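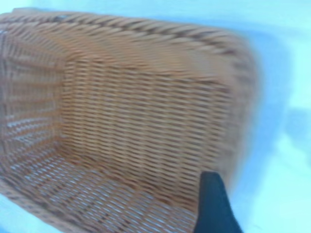 Paniers et corbeilles en osier : les questions qu'on nous pose

Mise à jour : 15 novembre 2021

Cette page répond aux questions reçues par le site Biroleck à propos de la vannerie d'occasion et neuve. Nous ne vendons rien. Nous lisons les fiches produits, nous achetons de temps en temps, et nous sommes souvent déçus.

« Osier naturel », ça veut dire quoi ?

Pas grand-chose, hélas. L'osier est un rameau de saule, donc naturel par définition. L'adjectif sert parfois à désigner un brin non teint, parfois un brin non verni, et parfois il décore simplement l'étiquette. Demandez au vendeur si le brin est brut, blanc (écorcé à sec) ou buff (bouilli avant écorçage, d'où la teinte fauve). S'il ne comprend pas la question, vous avez déjà une partie de la réponse.

Comment distinguer l'osier du rotin ?

Le rotin est une liane, au diamètre très régulier sur toute sa longueur. L'osier s'affine vers la pointe, et le vannier doit composer avec cette différence. Un tressage parfaitement uniforme n'est pas forcément un défaut, mais il doit vous faire douter d'une annonce qui promet du saule.

Et le papier torsadé ?

Il existe, il est partout, et il n'a rien de honteux tant qu'il est annoncé. Sur la gamme Hivness, la mention « fibre de papier » figurait au bas de la notice, en petits caractères, alors que la page de vente parlait de « style osier ». Méfiez-vous du mot « style ».

Un panier fait main vaut-il vraiment son prix ?

Tous les paniers en osier sont tressés à la main, y compris les moins chers : aucune machine ne sait monter correctement une corbeille en saule. L'argument « fait main » ne justifie donc rien à lui seul. Regardez plutôt le fond, la régularité des montants et la bordure. Une bordure qui bouge sous le pouce ne s'améliorera pas avec le temps.

Faut-il vernir ?

Nous ne le conseillons pas. Le vernis brille quelques mois puis s'écaille aux endroits où le brin plie. Les fabricants répondent que cela « protège » – de quoi, on attend toujours la précision.

Peut-on mouiller un panier ?

Oui, brièvement. Un passage à l'eau tiède avec une brosse souple, puis un séchage à l'ombre et à l'air libre, jamais contre un radiateur. Beaucoup de sites recommandent un bain mensuel pour « nourrir la fibre ». L'eau ne nourrit rien du tout, et une corbeille qui reste humide finit par moisir.

Les sprays d'entretien servent-ils à quelque chose ?

Valtteri Saarela, qui répare des sièges et des paniers pour nous, a essayé le Jakness sur 3 corbeilles pendant un hiver, en gardant pour chacune une moitié non traitée. En février, il ne faisait plus la différence, ni à l'œil ni au toucher. L'odeur de citron, elle, était bien là. L'essai reste modeste et nous serions ravis que le fabricant en publie un meilleur.

Que valent les « 3,000 avis vérifiés » du modèle Gezer ?

Nous en avons lu 123. Une bonne partie parle de la livraison, et presque aucun de l'état du panier après un an d'usage. Vérifiés, peut-être. Utiles, beaucoup moins.

J'ai trouvé de petits trous et de la poudre claire. Est-ce grave ?

Probablement des insectes. Isolez l'objet dans un sac fermé et passez-le au congélateur plusieurs jours, si sa taille le permet. Les huiles essentielles sentent bon, mais nous n'avons rien vu de convaincant sur les larves.

Un brin cassé, c'est réparable ?

Sur les côtés, oui, avec un brin de même calibre trempé au préalable. Sur la bordure, c'est plus délicat et le devis dépasse vite le prix d'achat. Demandez-le avant de laisser l'objet à l'atelier.

Pouvez-vous estimer mon panier ancien à partir d'une photo ?

Non, et nous nous méfions de ceux qui le proposent.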